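About Skirach

We are a small tasting shop for packaged snacks, founded by Vilja Heiskanen and Arlo Tillman after too many disappointing bags of chips. Eight people work here now. We buy snacks at ordinary stores, eat them, and write down whether they are any good. Makers don't pay us, and we send back the gift boxes.

What we doubt

Most of what is printed on the front of a bag. "Bold" can mean salty. "Artisan" can mean almost anything. We have tasted 1,352 snacks so far and would buy 217 of them again with our own money, a number that has cost us a few friends in the business.

We doubt ourselves too. Tasters get tired, and they like what they grew up with. So every snack goes out in a plain bowl first, and the bag stays in the back room until the notes are in. Niilo Laaksonen runs the bowls and does not take guesses. If two tasters disagree badly, we buy another bag from a different store and do it over. Sometimes that settles it. Sometimes we print both opinions and leave it there.

The bag itself

Packaging gets its own page in our notes, written by Vaida Zariņš, who was against the idea at first — she thought nobody chose a snack by its wrapper, and then she watched people shop. She looks at whether the print tells you what you're getting. Big black characters such as 香 and 辣, fragrant and spicy, at least make a claim you can test with your mouth. Shiny red film makes no claim at all, though it does seem to sell.

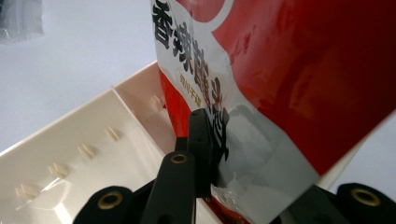 Who pays for this

Readers do, through the yearly guide. Emiliano Maldonado handles orders and complaints, and he reads both. We don't run ads. If you think we got a snack wrong, tell us which one and where you bought it, and we may taste it again.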